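Vorthorpe Holiday Cottages
Seasonal Housekeeping and Guest Arrivals Assistant (part-time)

Vorthorpe Holiday Cottages wishes to appoint a Housekeeping and Guest Arrivals Assistant to join its small team for the autumn and winter season. The post begins in October and is offered in the first instance for a fixed term of six months. Applications are invited from people with experience of cleaning, hotel work or caring for a busy household. Full training will be given.

The cottages stand on the Vorthorpe estate and are let for short breaks and full weeks throughout the year. Most guests come for the walking and for the quiet of the upper valley. Changeover takes place between ten in the morning and four in the afternoon, and the successful candidate must be free to work on all changeover days, including those falling in the school holidays.
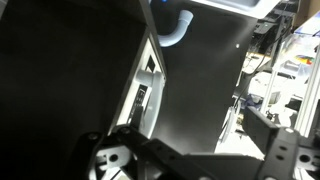 Vorthorpe, Ref. 73

Main duties

The Assistant will clean and prepare each cottage to the standard set out in the housekeeping handbook. Beds are to be made up with fresh linen, kitchens and bathrooms cleaned throughout, and stoves swept and laid ready for lighting. Logs and kindling are to be brought in from the store at Duan Barn before guests arrive.

The Assistant will check the contents of each cottage against the inventory and report losses or breakages to the Lettings Manager on the same day. Small repairs are dealt with by the estate maintenance team and should be entered in the repairs book kept in the linen room.

On arrival days the Assistant will greet guests, hand over keys and explain the heating, the water supply and the arrangements for rubbish and recycling. Two of the cottages, Duan and Dustier, are reached by a steep unmade track. Guests booked into either of them must be met at the lower gate and shown where to leave their cars in icy weather. 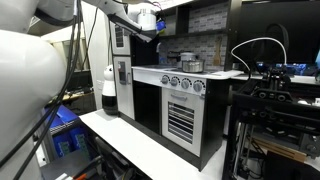 Bookings, arrival times and special requests are recorded in Flomus, the reservation system used by the estate office. The Assistant will be expected to consult it at the start of each shift and to mark each cottage as ready once it has been inspected. Previous knowledge of the system is not required.

The person appointed

Applicants should be able to work without close supervision and to a fixed timetable. The work is physical and includes lifting, carrying laundry and using stairs. A courteous manner with guests is essential. A full driving licence and the use of a vehicle are required, as there is no bus service to the estate. Experience of open fires or wood-burning stoves would be an advantage.

The appointment is subject to two satisfactory references, at least one of which should be from a present or recent employer.

Hours and pay

Hours will vary with bookings, up to 20 in any one week. The hourly rate will be confirmed at interview and is reviewed each spring. Mileage is paid for journeys between cottages, and protective clothing is supplied. A single payment of £300 will be made to an Assistant who completes the full term. Paid holiday is given in proportion to the hours worked.

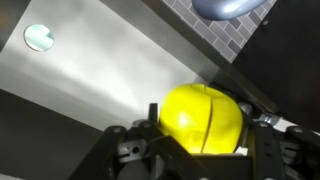
How to apply

Applicants should send a letter of no more than two pages, together with the names and addresses of their referees, to the Lettings Manager, Estate Office, Vorthorpe. The reference number should be quoted on all letters. Application forms in large print are available from the same address.

Interviews will be held at the Estate Office and will include a short visit to one of the cottages. Candidates who need help with access should state this when applying.

Notice issued August 19, 2019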